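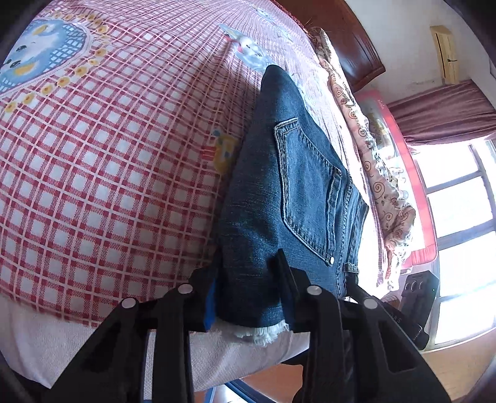
Aula 11 – O editorial de moda com tema: o fantástico, o gótico e o figurino emprestado

Apontamentos para a cadeira de Imagem de Moda. Substituem os do ano passado, que tinham uma gralha no título e duas no resto.

1. De que falamos quando dizemos «editorial»

Um editorial é uma sequência de fotografias com roupa que se pode comprar e uma história que não se pode. O catálogo mostra a manga; o editorial mostra a manga numa casa em ruínas, às cinco da manhã, com nevoeiro de máquina. Para efeitos desta cadeira, uma sequência tem no mínimo oito páginas. Menos do que isso é um anúncio com ambições.

Convém separar três coisas que aparecem misturadas nos vossos trabalhos:

Tema: o assunto (o circo, o naufrágio, a viúva).
Referência: a obra ou a época de onde se tira o tema.
Tratamento: luz, cenário, maquilhagem, pose, papel.

«Gótico» pode ser qualquer das três. Quem escrever apenas «é um editorial gótico» no exame terá de explicar qual.

2. O vocabulário do gótico em página

O preto, claro. Depois as golas altas, a renda, o veludo, as mangas que tapam a mão, a cintura apertada até ao desconforto alheio. O luto vitoriano forneceu quase tudo e nunca recebeu direitos de autor. Nos cenários: escadas, corredores, árvores sem folhas, papel de parede a descolar.

O erro habitual é usar tudo ao mesmo tempo. Uma modelo de renda preta, numa escada, com um corvo, ao luar, está mascarada. Tirem o corvo e vejam se a fotografia aguenta – se não aguentar, o problema já lá estava.

3. Caso de estudo: «Casa Wernano»

A revista Pomo publicou em outubro uma sequência de 14 páginas fotografada numa casa de campo, com peças da marca Brito e direção de arte do estúdio Clistik. Reparem em três decisões:

a) A primeira peça preta só aparece na página cinco. Até lá há cinzento, creme e um verde de sopa de ervilha que a marca insiste em chamar musgo.
b) A assombração nunca é mostrada. Há uma cadeira fora do sítio, uma porta aberta, e a modelo a olhar para onde nós não vemos.
c) A ganga entra na penúltima dupla. Foi a escolha mais discutida na aula passada, e metade da turma considerou-a um acidente. Não é. Um tecido de todos os dias no meio do veludo devolve a personagem ao presente, e o leitor percebe que a casa, afinal, é habitada.

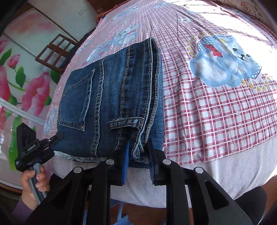

Fig. 1. Ganga dobrada, com pespontos em tom contrastante.

4. Homenagem, citação, cópia

A homenagem quer ser reconhecida e diz de onde vem. A citação toma um elemento só (uma risca, um penteado) e deixa o resto em paz. A cópia toma o conjunto e conta com a falta de memória do público, que costuma ser pior do que se teme e melhor do que convém ao copista.

Quando a referência é o cinema, há uma dificuldade extra: o filme tem tempo e som, e a página não. Reconstituir um fotograma dá quase sempre um fotograma pior.

5. Para a próxima aula

Escolham um filme, um conto ou uma lenda local e preparem um painel com 15 imagens, no máximo. Quem trouxer 18 apresenta as primeiras 15.
Acrescentem uma página de texto com tema, referência e tratamento, por esta ordem.
Indiquem uma peça do vosso próprio armário que pudesse entrar na sequência sem parecer disfarce. Capas não contam.
Entrega em papel, até às 18 horas.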